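Ticket 1363
Project: Flerkach (desktop strip-down cell)
Site: Koreteck, ground floor demo area
Raised by: cell support
Priority: high, open day
Status: open, workaround in place

Summary
Drive carrier removal is unreliable in the sequence to be shown to the Cudetti visitors. The arm reaches the drive area and the gripper closes, then the program stops with "grip width out of range". Processor and memory steps complete without a fault. The drive step failed on 3 of 8 runs.

Setup
Dell tower on its side on the slatted bench, side panel off, power supply towards the front. Fixture tray to the left of the case. Gripper arm working from the right. Program is the open day version with the slower approach speed. The normal version has not been tested for this fault. 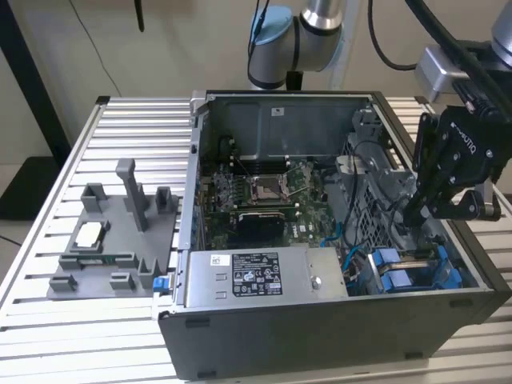
Gripper over the drive area, tray to the left of the case.

Log

Entry 1, 16 February 2020
Fault seen on the second rehearsal run. Cleared from the pendant and repeated with the same case. No fault. Repeated again, fault came back. Changed to the spare case of the same model and got the fault on the first run, so the case itself is unlikely to be the cause.

Entry 2
Checked the width limits in the program. Lower limit was set from the outside of the carrier body. The carriers are blue plastic and the rails and tabs do not have the same width as the block in the middle. If the fingers close on the rail the reading falls below the limit and the program stops as it should. The limit is therefore doing its job and the grip position is the thing to look at.

Did not widen the limit. Surdu asked for this on the phone as a quick fix. With a wider limit the arm would carry on with a poor grip and could drop the carrier in front of visitors.
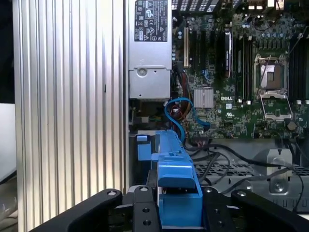

Stepped through the approach by hand at low speed. Fingers need to be on the body of the carrier before the lift starts. Moved the grip point 4 mm further in along the carrier and saved it as a new waypoint. Old waypoint kept in the file under its previous name.

Entry 3
Reran the full sequence with the new waypoint. Drive step completed. One new warning at the tray: "part present" already true for the processor pocket at program start. This was an operator error - the tray had not been cleared after the earlier run. Added to the reset list below. 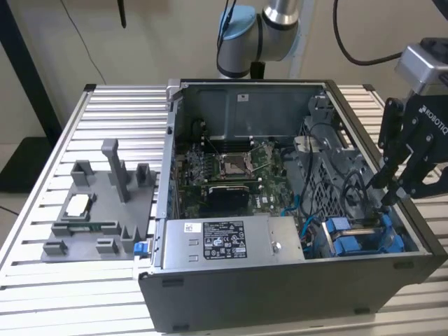

Reset list, to be done between groups:
Clear the processor pocket and the memory slot in the tray.
Push both drive carriers fully home.
Route the black cables away from the drive cage opening.
Send the arm to its start position and check the pendant shows no held faults.

Entry 4
Question from the Koreteck side: can visitors stand at the bench during the drive step? Answer is no. Floor tape to be moved back and the talk given from the end of the bench. Hands in the case only with the program paused. This applies to our own staff as well. 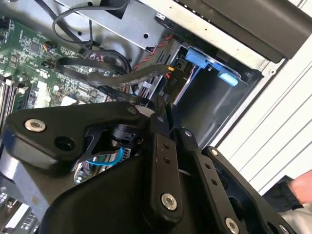 Clearance between the finger links and the cage is small at the new waypoint. No contact recorded in the force log, but the margin should be measured properly with the arm stopped. Loose cables are the more likely problem. A data cable lying across the opening could be picked up with the carrier.

Workaround for the open day
Use the new waypoint. Keep the slow approach. If the width fault appears, say so to the group, clear it once and repeat. If it appears twice in a row, skip to the memory step.

Outstanding
Measure clearance at the cage.
Repeat the test at normal speed.
Surdu to confirm whether the May visit uses the same tower model. If not, the waypoint has to be taught again and this ticket stays open until then.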